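Tromley Knit in Crimson

The Tromley is a large knit piece from Stiklow, made for cold rooms and long evenings. It comes in one color, a deep crimson red, and weighs 716 g. Price: $179.

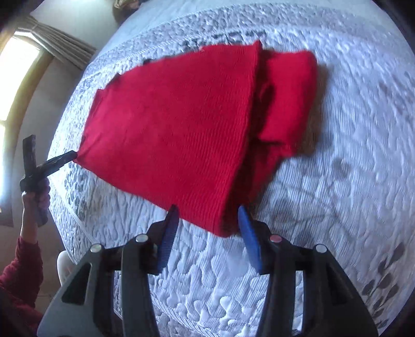
Reading time: 2 min

Fine parallel ribs give the fabric some stretch, so please do not hang it — the weight will pull it long. Lay it on a bed, straighten the corners and fold it in wide parts. Wash by hand in cool water, separately from light clothes for the first 2 washes. Dry flat, some 16 hours in a warm room.

Delivery from our Tadilov store is in March. Exchange is possible if the label is still on.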